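Zarelus Home Task Pack: Gallery

Posted 7/5/20 by Keabetswe Ngcobo

We spent a good part of February running the Zarelus Home Task Pack, a simulation add-on from Nulodura for teams that train two-arm robots. It sells for 660 a seat and comes with 28 household tasks, a set of rooms and a library of small objects. The views on this page are all renders from one room in the pack. Click any of them for the full size.

Views from the hand
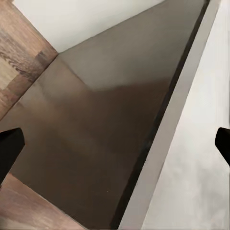

Every task can be saved from the head view and from both hands at once, and the three streams share one clock. We had expected to line them up ourselves, as we do with our older Kamath scenes, so that saved an afternoon. Storage fills up quickly with all three turned on. Nokuthula Msimang ended up keeping the hand views at half rate for the long runs.
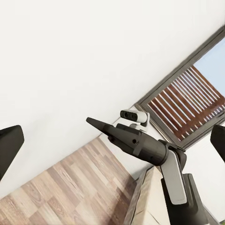
Surface materials can be swapped from a text file. Walls, floors and cabinet fronts each have their own entry, and a change shows up the next time the room loads. Lighting is less flexible - you pick from a short list of presets, and the names don't tell you much. Try each one before you start a long batch.

Cloth handling
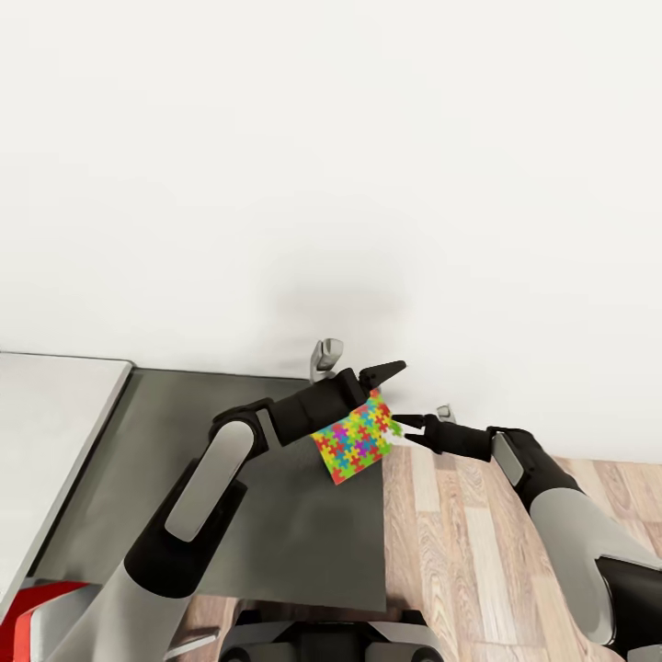
Cloth is the slow part of the pack. On our machine the rigid-object tasks ran faster than real time, while anything with fabric dropped well below it. Stiffness and friction are both open to editing. The default friction was too high for our taste, and we lowered it before recording anything we meant to keep. Bright printed patterns are worth choosing here, as folds are much easier to follow on them than on a plain fabric.

We recorded 877 episodes in total, some 45 of which had to be thrown out after a bad reset. Nulodura has since sent us a patch for the reset problem, and we have not seen it again.

Desk and tray

The desk setup has an L-shaped desk with a white storage tray, a Skip-Bo box, a small blue card box and a tennis ball. Flat boxes make a good test of finger placement.

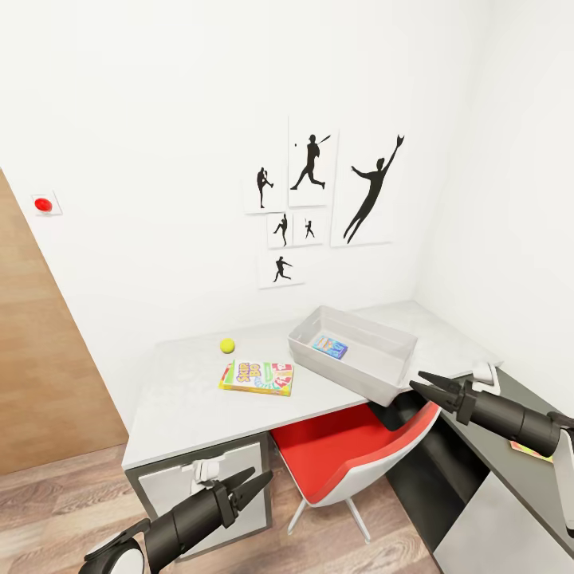 Price and support

A seat includes one year of updates. Extra rooms are sold through Rurkelo, and support is by email only. Our questions were answered within two working days.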